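Ticket 465: Councillor biographies, wrong terms showing
Status: open
Handled by: Gilang Oei, Forach archive desk

Hello again, and thank you so much for your patience over the holidays (and for the kind words about the Lungu pages, which cheered us all up!).

I've been through the Rivar district biographies this morning and I can see what you mean. Where a member sat for two separate terms, the page shows the first one twice and drops the second altogether. It affects five entries, all of them people who lost a seat and later won it back, so the mayor of Dindus comes out as never having been mayor, poor man.

I cleared the cache and re-ran the import, with no change. Then I put the terms in by hand for one entry and it held, so I suspect the date column.

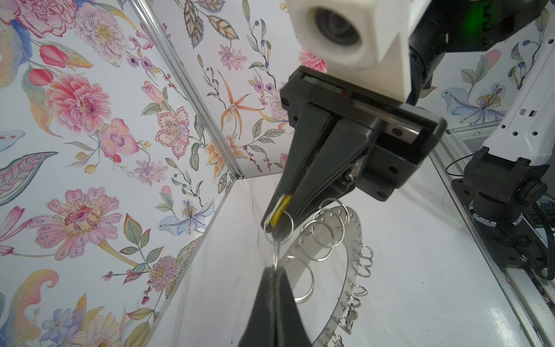

Gripper holding a split ring

Could you send me your original spreadsheet when you've a moment? I'll do the other four by hand in January if need be.

Warmest wishes,
Gilang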